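Print | E-mail

About Cistulia

Cistulia is a strength and mobility studio in Stustton. We have one room, a rack of kettlebells, two rowing machines and a floor that gets mopped before the first class. Classes run 60 minutes. The last 15 are for stretching, and please don't sneak out early to beat the parking lot.

We opened because we were tired of gyms. You know the pitch: six weeks to a new you, a free shake, a contract that takes a lawyer to leave. We don't believe in six weeks. Most people who start with us feel sore, then bored, then a bit stronger, and it takes longer than they wanted. Anyone who promises you faster is probably selling powder.

What we don't do

We don't weigh you. We don't do "detox," and we've yet to meet a trainer who can say which toxins they mean. Our coaches won't hand you a meal plan, as none of them is a dietitian. If your knee has hurt for a month, see a doctor before you see us.

We have looked at the wearables too. Suruvico, the class-booking app we use, offers a "readiness score" as an add-on. We tried it for a while and got a high score after a night of no sleep, so we switched it off. You can still book through the app, or call the desk like a normal person.

Who teaches

Esperanza Escobar runs the morning classes and wrote most of this page. The evening program was set up with Şimşekoğlu, a small coaching outfit that shares our doubts about motivational posters. Class size stops at 24. If a class is full, it's full, and a sad e-mail won't change that.

Prices

A drop-in costs $15 and a month of classes costs $100. There is no joining fee and no "founding member" rate that somehow never expires. Cancel by e-mail at any time before your next payment. We won't call to talk you out of it.

Sunday mornings are open floor, with a coach in the room but no class. Bring clean shoes.

Print | E-mail 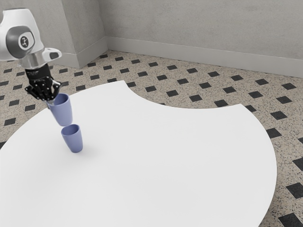

Fine, but I've heard "no contract" from three gyms already and two of them still charged me after I quit, so I'll pay for drop-ins until I see how you handle a cancellation. Is the open floor included in the monthly price?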